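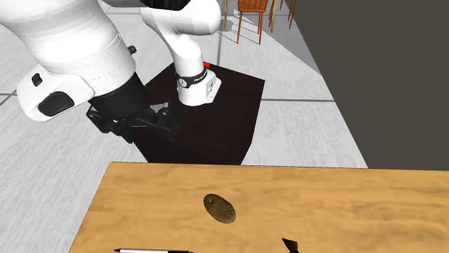
White arm, black gripper, tiled floor.

Bolger beat Kirkex last night on a put-back with no time left, and Vaughan Kingi didn't take a shot in the last four minutes. I've watched the fourth quarter again and want to get some thoughts down.

Kingi finished with 19 points and 14 rebounds. Kirkex kept sending a second defender at him as soon as he caught it on the left block. He passed out every time. Bolger got five open threes from it and made two.

The play everyone is posting is the last one. Watch the weak side instead. Kingi seals his man under the rim, so the rebound falls to a rookie who isn't being guarded by anyone.

Glenys McAlister has now coached 383 games for Bolger. She had a timeout left and didn't use it. Asked about it afterward, she said, "They knew the set. If I stop the game, Kirkex gets to put its big lineup back in."

I agree with her. Kirkex had gone small two possessions earlier and had no way to sub without a whistle.

Kingi also passed 1206 career rebounds in the third quarter. The building put it on the board during a free throw and he missed the free throw.

On the Kirkex side, the bench is the problem. The starters were up nine when they sat to open the fourth. It was tied when they came back. That's the third game in April where this has happened.

Their backup point guard can't get the ball over half court against pressure. Bellia did the same thing to them on the road and Climum will have seen both tapes.

Attendance was around 400, which is low for these two. The 9 p.m. start doesn't help. Lots of families left at halftime.

Someone asked about Kingi's ankle. He had it taped at the quarter break and played the full second half. No word from the team so far.

Bolger is now a game up on Climum for the second seed, and they hold the tiebreaker. Kirkex needs to win out and needs Bellia to lose once.

Next one for Bolger is at Climum. I'll post the minutes breakdown before then.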